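May, bench notes, just after nine in the morning

Second go at the madder bath, and I'm writing this up properly because last time I scribbled it on the back of a delivery note from Skilham and then put the kettle on it. You can still read the weights if you hold it up to the window, but the temperatures are gone for good.

So! 700 g of chopped madder root, the older sack, soaked overnight in rainwater from the butt. Kumiko reckons our tap water is fine if you let it stand, and she may well be right, but her tap is in Alstead and mine isn't, and I got a much browner red out of mine in the winter. The root smelled sweet and a bit like a garden shed this morning, same as always. I poured off the first soak and kept it in the lidded bucket (the one with the split handle, please don't pick it up by the handle) for the peachy shades later.

The wool is the two-ply from Motport, skeined up last night while I listened to the radio. Mordanted with alum, left to cool in the pot, rinsed once. I tied each skein in four places this time with loose figure-of-eights, and what a difference that makes when you're lifting them. Last month's tangle took me most of an evening and some language.

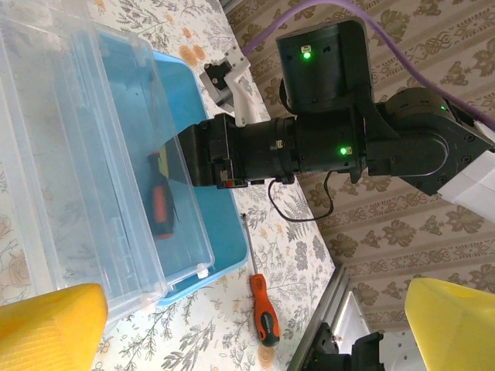 Heat is where I went wrong before, I'm nearly sure of it. I let the pot creep up past 70 while I was on the phone to Folke about the loom parts, and the red went off towards brick and stayed there. Today I brought it up slowly to 63 and held it, lid half on, with the thermometer clipped to the side so I can see it from the sink. It wobbled up a degree or so whenever I stirred, then settled. An hour and a half at that, turning the skeins every ten minutes or whenever I remembered, then off the heat to sit.

Folke Kvam's note from last year says he adds a spoonful of chalk to the bath if the colour looks thin. I did half a spoonful at the forty minute mark and it did seem to wake up a bit, though I was also staring at it very hard and the sun had come round by then. Should run a skein without chalk next time and keep a snippet of each. (Kumiko Oda, if you're reading this, yes, I know, you told me to do that in the first place.)

Lifted the first skein out at half eleven to have a look. Lovely warm red, a touch of orange in it, and much closer to the Amundsen blanket sample than anything I've managed so far! It'll dry lighter, they always do, so I'm not ringing anyone up about it yet. Put it back in to cool with the others.

Things to sort before the next one:

More alum, we're down to the last scrapings in the jar.
Find the good muslin. The one I used let bits through and I'll be picking root out of the wool for days.
Write 29 on the tag for this batch. The last one was 28, whatever the tag says, I can't write sevens.
Ask Skilham if the new root is from the same grower.

Leaving the skeins in the pot until this evening. Please don't tip it out, there's still plenty of colour in there for a second bath and I've got the thin grey yarn put by for it.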